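November, workshop notebook — glue trials, carried on from the last page

Kettle on at 4, so a late start. The Tundwood offcuts have been sitting by the radiator and I think that's half my problem, because the joints I made up with the Alteck glue let go far too easily. Chanida Thongsuk reckons I'm starving them by clamping too hard. She may well be right (she usually is about glue, annoyingly!) so the next lot gets hand pressure and a brick.

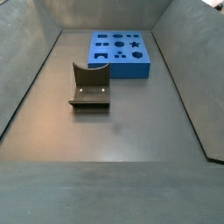

Second batch

Numbered these from 217 so they don't get muddled with the old ones. Six joints, all end grain to side grain, same pot of glue, left overnight under the bricks. I sized the end grain first with a thinned coat, let it go tacky, then put the proper coat on. Messy, and I got it all up my sleeve.

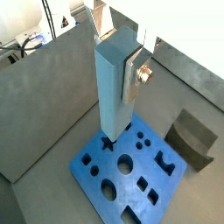

Broke the first one this morning and the wood tore before the glue did — lovely! Joint 218 slid while I was fussing with the brick, so ignore that one whatever it does. I still want to try the Ongart stuff on the same offcuts, but the lid's stuck solid and I've bent a good screwdriver on it already. Chanida, if you're reading this, where did you put the strap wrench?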